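질문
로봇 시연 데이터, 개수만 채우면 정말 되나요?

작성자: 밤샘조교
조회 260

Tokham 과제로 양팔 원격조작 시연을 모으고 있습니다. 컵에 든 구슬을 그릇에 붓는 작업이고 지금까지 1,889개 모았습니다. 위에서는 일단 많이 모으면 모델이 알아서 배운다는데 저는 그 말을 잘 못 믿겠습니다. 학습 돌려 보면 그릇 근처까지는 가는데 붓는 각도가 매번 제멋대로예요.

손목 카메라 영상을 넘겨 보다가 더 의심이 커졌습니다. 작업 물체가 하나도 안 나오는 구간이 꽤 되거든요. 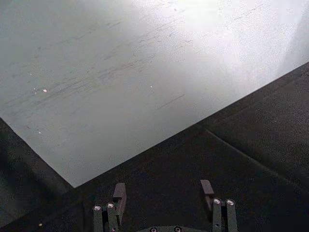 손목 카메라 화면. 그리퍼는 열려 있고 상판에는 긁힌 자국과 작은 알갱이 정도만 보임

이런 구간도 그대로 학습에 넣는 게 맞나요? 아니면 잘라야 하나요? Grolow 쪽 자료에는 자르지 말라고 되어 있던데 근거는 안 적혀 있었습니다.

답변 1
작성자: kkori7

그냥 더 모으세요. 저희도 처음엔 안 됐는데 늘리니까 됐습니다. 데이터가 깡패예요.

 댓글 (밤샘조교): 몇 개에서 몇 개로 늘리셨는지, 그 사이에 다른 건 안 바꾸셨는지 궁금합니다.
 댓글 (kkori7): 카메라도 그때 바꾸긴 했네요ㅎㅎ

답변 2 (채택됨)
작성자: 그리퍼수리공

윗답변 같은 얘기는 저는 반만 믿습니다. 카메라까지 바꿨으면 뭐가 효과였는지 모르는 거죠.

자르는 문제부터요. 손목 화면에 물체가 없다고 쓸모없는 구간이라 단정하면 안 됩니다. 접근 동작일 수 있으니까요. 머리 쪽 카메라를 같은 시각으로 맞춰 놓고 판단하세요. 양쪽 다 변화가 없고 관절값도 안 움직이면 그때 자르면 됩니다. 저는 정지 구간이 20프레임 넘을 때만 자릅니다.

각도 문제는 시연자 쪽을 먼저 의심하겠습니다. 머리 카메라에서 봐야 할 건 컵이 기울기 시작할 때 그릇과의 거리입니다.

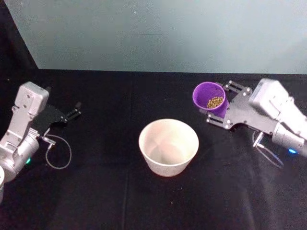 사람마다 이 거리가 다르면 모델은 그 중간 어딘가를 배우고, 그 중간은 아무도 해 본 적 없는 동작일 때가 많습니다. 조작자별로 일곱 개씩만 뽑아서 기울기 시작 시점을 나란히 놓고 보세요. 들쭉날쭉하면 더 모아도 소용없습니다. 시작 위치랑 붓는 방향부터 정하고 다시 찍는 게 빨라요.

성공 표시도 확인해 보세요. 조작자가 직접 누르는 방식이면 구슬 몇 알 흘린 것도 성공으로 들어가 있을 겁니다. Margaritis 도구로 자동 판정한다는 분들도 있는데, 제가 써 봤을 때는 그릇 안쪽 그림자를 구슬로 잡더라고요. 지금은 나아졌는지 모르겠습니다.

 댓글 (밤샘조교): 뽑아 봤더니 한 명만 유독 높은 데서 붓고 있었습니다. 그 사람 것 빼고 다시 돌려 보겠습니다.
 댓글 (그리퍼수리공): 빼고 좋아져도 바로 믿지 마시고 시드 바꿔서 몇 번 더요.

답변 3
작성자: 지나가던대학원생

저도 비슷한 증상인데 Clarnthorpe 설정 파일 쓰시나요? 거기 기본값이 손목 영상을 꽤 줄여서 넣습니다. 해상도 확인해 보세요. 이게 원인이라는 확신은 없습니다.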